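Play Kitchen Safety Check -- Clusness Playroom
Wed 7 February
Checked by: Teguh Harahap

What a lovely corner this has become! I do this check every term and it's still my favourite one on the sheet. Comments are under each line, so please read them before ticking anything off yourself.

1. Unit stands level and doesn't rock
PASS. Solid as anything. I leaned on both ends with my full weight and it stayed put.

2. Fixed to the wall
PASS, with a note. Both brackets are tight, but one screw cap has gone missing from the left one. Spare caps are in the Tjoa tin.

3. Edges and corners
PASS. Ran a cloth along the whole worktop and it didn't snag once. Really pleased with that.

4. Hob panel and knobs
PASS. The red knobs took a good hard tug each and didn't budge. The panel sits flush, with no lifting at the rim for little fingernails to get under.

5. Sink basin
PASS. No cracks, and the raised rim is firm all the way along. Please don't let anyone fill it with water, however nicely they ask -- it's for pretend washing-up only!

6. Small parts
ACTION. Anything that fits in the choke tester goes to the over-threes shelf. Two of the Nalesora pretend peas failed and have gone in the bin.

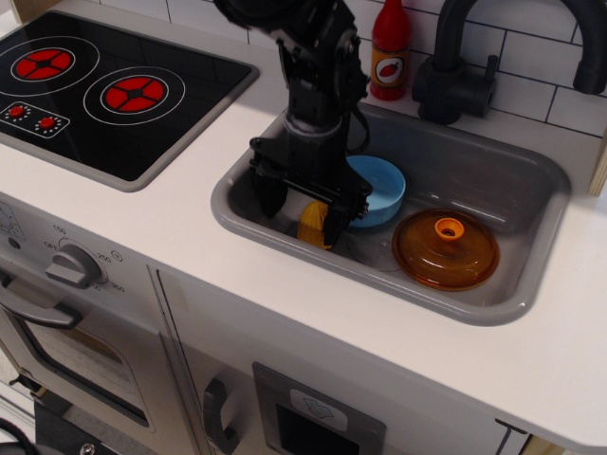

7. Plastic pots, lids and bowls
PASS. I do love the orange lid, it's so cheerful. Give the knob on top a twist when you check it, and run a thumb round the edge for chips. See-through pieces are easy to miss against the grey of the sink, so feel for them as well as looking.

8. Cleaning
ACTION. Warm soapy water, rinse, air dry on the rack. Wipe the tile grout lines too (an old toothbrush is brilliant for this).

9. Labels and instructions
FAIL. The Flukia leaflet isn't in the folder. I've asked for another copy.

Next check due: April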